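From: Graham Nuttall
To: Flellach users list
Date: November 17, 2022
Subject: Re: can flies off on release

Kazimiera Chmielewska wrote:
> Is anyone else getting the soup can launched across the table when the
> fingers open? Ours went 2 metres sideways last night. Edmund blames
> the contact settings, I blame Edmund.

Hi Kazimiera,

Yes! Same thing on our side, and I've lost most of a week to it. I ran 400 pick and place trials in the simulator and the can shot off in 31 of them, always just after the open command. The grasp looks perfectly fine right up to that point, which is what had me fooled for so long (I was blaming the planner, sorry Priit).

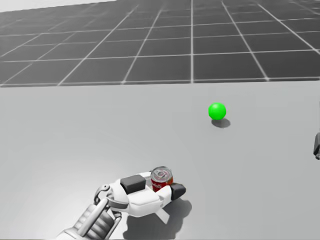 Trial 175, can still in the gripper, green ball further back on the table.

What I've found so far is that the pads sink slightly into the can while it's held, and when they let go the solver shoves everything apart in a single step. Halving the time step helped a bit — not enough. Ramping the grip force down before opening helped a lot more.

My worry is the force limit. Mine was switched off in the config and I never noticed, so please check yours before anything goes near the real arm at Prikudden. Could Zbigniew send me his contact file?

Cheers,
Graham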